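Chapter 3
Getting the First Layer to Stick

I ruined a lot of plastic before I understood the first layer, and I'd like to save you some of that. My first printer was a Skestlow kit with a bed about as flat as a potato chip, and for weeks I blamed everything except the gap between the nozzle and the bed. I changed the slicer. I changed the filament. I moved the whole machine to another room (my family was not pleased). Then one evening I slid a piece of paper under the nozzle, found I could have fit a postcard in there, and felt pretty silly.

So this chapter is about adhesion, meaning how that first thin line of plastic grabs the bed and hangs on until the job is done. In Chapter 2 we loaded filament and ran a test extrusion in the air. Now we're going to put plastic on something, and we want it to stay put!

Let's start with what is going on down there. Plastic comes out of the nozzle soft, touches the bed, and starts cooling right away. As it cools it shrinks. Not by much, but a long straight edge adds up, and each new layer on top shrinks too and pulls on the one below. The corners feel it most. If the grip on the bed is weaker than the pull, a corner lifts, and now you've got what people call warping. Once a corner is up, the nozzle can catch on it, and that's how you end up with a bird's nest of plastic and a part rolling around on the floor.

There are a few ways to fight this, and most of us end up using more than one. You can squash the first layer a bit more so it touches the bed over a wider area. You can heat the bed so the bottom of the part stays a little soft. You can slow down. You can clean the bed, and I mean really clean it, because the grease from one thumb is enough to spoil a good spot. I wash mine with dish soap and warm water, rinse it well, dry it with a paper towel, and then I keep my hands off the middle.

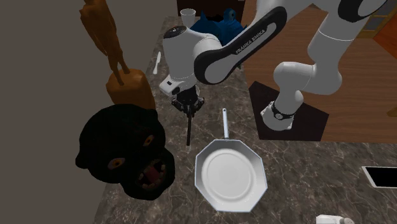 Squash is the one I'd like you to get a feel for first. Print a single square, one layer thick, and look at it closely before you peel it off. If the lines sit side by side like cooked spaghetti with gaps between them, the nozzle is too high. If the surface is rough and you see ridges pushed up between the lines, or the plastic is nearly see-through, it's too low. What you're after is a flat sheet where the lines have joined up and you can bend it without it splitting. Change the height by a tiny amount, print the square again, and compare. I write the setting on each square with a marker and keep them in an envelope, which sounds fussy, but I look at those squares more often than I look at the manual.

Bed surface matters too. My Skestlow came with bare glass, and I later moved to a textured steel sheet made by Dristanis. The two behave nothing alike. Glass gives you a shiny bottom and wants to be spotless. The textured sheet forgives more, and parts tend to pop off once it cools – though I've had a few that needed some coaxing. Whatever you have, learn its habits before you buy another one. I own three sheets and use one.

A word on filament. I wrote most of the exercises in this chapter around Pakoleo PLA because I had a shelf full of it, but any ordinary PLA will do. Start with the bed temperature printed on the spool label, and change only one thing at a time. If you turn up the heat, lower the nozzle and add glue all in one go, you may well get a nice print – and you won't have a clue which of them did it.

Before you go on, please have these ready: a clean bed, a sheet of plain paper, a marker, a small scraper, and the square file you made at the end of Chapter 2. Leave the glue stick in the drawer for now. We'll get to glue, brims and rafts in section 3.4, after you've seen what a bare bed can do.

3.1 Setting the nozzle height by hand

Even if your printer has a sensor that levels the bed for you, do this section once by hand. Heat the bed and the nozzle first, wipe off any plastic hanging from the tip, and bring the nozzle to the center of the bed. Slide the paper underneath and lower the nozzle until you feel a light drag.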